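I put off buying a tool roll for years. My hand tools lived in a plastic box with a broken latch, and every time I needed the small flat screwdriver I had to tip the whole thing out on the floor and paw through it like a raccoon. Then in June the latch finally gave up on the stairs, and that was that. I ordered the Plitell roll the same evening.

I should say up front that I'm not a tradesperson. I fix bikes for my family, put up shelves, take apart the odd lamp. So if you want to know how this thing holds up on a building site, I can't help you!

Plitell sells it in two sizes and I went for the smaller one, thinking I didn't own that much. Wrong. By the time I'd put in my screwdrivers, the hex keys, two pairs of pliers and a little adjustable wrench, it was full, and my tape measure had to go live in a drawer. If you're between sizes, get the big one. The price gap isn't huge and you'll want the room.

The pockets are the best part. They're deep enough that short tools don't fall out when you pick the roll up by the wrong end (I do this constantly), but I can still get hold of a stubby handle with my fingers. The one thing that annoys me is the narrow pocket on the far left. I've tried a pencil, a scribe and a small file in there and none of them sit right. The pencil comes closest, but it slides down until I have to dig it out with something else.

How does it compare? My brother-in-law has the Lastolell, the fancy waxed one, and I borrowed it for a weekend before I bought mine. Lovely smell, looks great, but stiff as a board – it kept trying to curl itself back up while I was working. The Plitell lies down flat after a week or so of use. I also had a cheap Mrema roll for a short while, a gift, and the stitching went along the bottom when I put a pair of pliers in it. Not even big pliers. 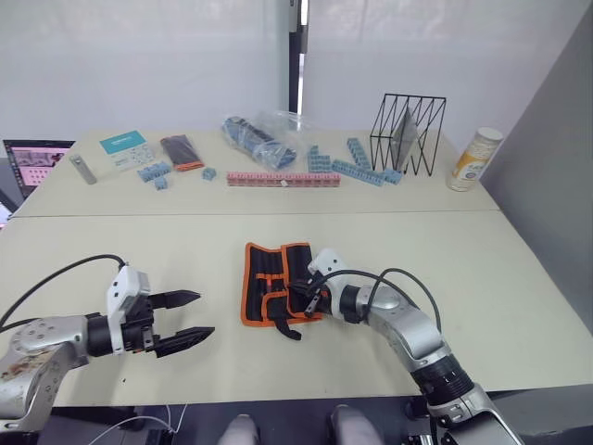
Black with orange piping, opened out on the table.

I like the piping more than I expected to. I was going to get plain gray, but that was sold out, and now when I'm looking for the roll in the back of a dark car I'm glad of a bit of color.

Cleaning is so-so. The care tag says wipe only, and wiping does fine with dust and sawdust, but bike grease is another story. I got a smear of it on the inside flap in the first month and I've tried dish soap, I've tried that orange hand cleaner, and there's still a shiny patch. It doesn't bother me much. If it bothers you, keep a rag in there and wipe your chain tool before it goes back in (I now do this about half the time).

One more gripe and then I'll stop – the strap is too long. Once the roll is done up there's a tail left over that flaps around and catches on things. I tucked mine under with a rubber band. Zaltent makes a short strap with a clip that people in the comments seem to like, but I haven't tried it and I'm not sure I want to spend extra on a strap.

Would I buy it again? Yep, in the bigger size. I'd give it 90 out of 100, with most of the lost points going to the strap and the rest to that silly pencil pocket.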